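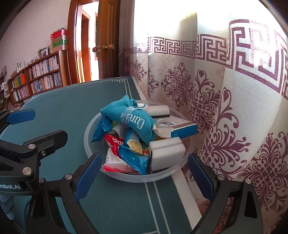
Why do small packages end up in the wrong bin more often than large ones? People tend to decide on large packages one at a time, while small ones pile up and are thrown out together.

Figure 3. Small household items kept together in a clear plastic bowl, with snack wrappers, a small box and two sponges among them.

4.2 Holding places and the timing of the sorting decision

Earlier work on household recycling has mostly treated sorting as a single act. A person finishes with a package, decides what it is made of, and puts it in a bin. The interviews in Watholm and Allar did not fit this picture well. Most people we spoke to described a gap between finishing with an item and getting rid of it, and during that gap the item sat somewhere. We use the term "holding place" for any spot where items wait in this way. It may be a windowsill, a bag on a door handle, the corner of a counter, or a bowl or box that was first used for something else. The kind of mixture we mean is shown in Figure 3.

The diary data contain 1,364 entries in which a respondent recorded both the time an item was finished with and the time it left the home or went into a bin. Respondents filled in the diary for 10 days. Entries with only one of the two times were left out of this section but are kept in the totals in Section 4.1. Items were coded by size (fits in a closed hand or does not), by main material as the respondent saw it, and by whether the item was put down anywhere before the bin. Coding was done by Mthembu and Gamage separately. Where they differed, the entry was discussed and given one code, or marked unclear.

Large items such as milk cartons and detergent bottles usually went straight to a bin. They take up space, and several respondents said that they were in the way as soon as they were empty. Small items followed a different path. Candy and snack wrappers, blister packs, bottle caps, sample tubes and small cartons were more often set down with other things and dealt with later. When later came, the respondent was no longer looking at one item. The whole collection was tipped out, and its contents went wherever most of it seemed to belong.

One respondent in Allar kept a dish by the kettle and described emptying it at the end of the week:

"I look at the top and if it's mainly wrappers it goes in the trash. I know there's cardboard in there sometimes. I'm not going to pick through it."

We call this sorting by the top layer. It was not limited to people with little interest in recycling. The same respondent rinsed jars, took off lids, and had gone to the town office to ask for a second paper bin. Her knowledge of the local rules was better than that of most others in the sample. In the Watholm interviews, too, the people who scored well on the material cards in Section 3.4 were as likely as the others to say that they emptied a holding place without looking through it.

A further complication is that holding places rarely contain only waste. Respondents mentioned coins, hair ties, batteries, unused sponges, coupons, keys and spare screws. A mixed holding place was emptied less often than one with waste alone, and when it was emptied the usual method was to take out what was wanted and throw away the rest. Attention went to finding the useful things. What remained was treated as one material, even when it was made up of paper, film and hard plastic. Batteries are the most serious case. Respondents in both towns reported finding one in the trash bag after it had been tied.

We also asked whether the holding place had been chosen. Few respondents said so. Most said that a container had been standing there and that things had started to go into it. Fung's notes from the home visits describe several cases where a container had been moved from the kitchen to the hall and the mixture had changed with it — receipts and packing slips in the hall, food packaging in the kitchen. The owners had not noticed the change until asked. Moving a container costs nothing, and we return to this point in Section 5.

The town schemes differ in one way that matters for these results. Watholm collects plastic film with other plastics, and Allar does not. In Allar a snack wrapper in the trash is therefore correct, and sorting by the top layer loses only the paper and hard plastic underneath. In Watholm the same habit loses the film as well. Comparing error rates between the two towns without taking this into account would make Watholm residents look more careless than they are. The rates in Table 2 have been adjusted, and the unadjusted rates are given in the appendix.

Some limits should be noted. The diary asked people to write down times, and this may have made them quicker to deal with items than they would otherwise be. Arellano raised this during the pilot, and the wording of the diary was changed so that the time columns came last. We can't say how much that helped. Respondents also judged materials for themselves, and laminated wrappers were recorded as paper, plastic or foil depending on who was writing. For the analysis of waiting times this makes little difference. For the analysis by material it is a real weakness, and the figures for foil in particular should be read with care.

Finally, the sample leaned toward people who cook at home most days. Households that eat mainly takeout may have fewer small items, or different ones, and may not use holding places in the same manner. Heiskanen and Wijesinghe are now collecting diaries from student housing in Saltero, where kitchens are shared and a container on the counter may belong to several people at once. The same coding scheme is being used, with one added column for who put the item down.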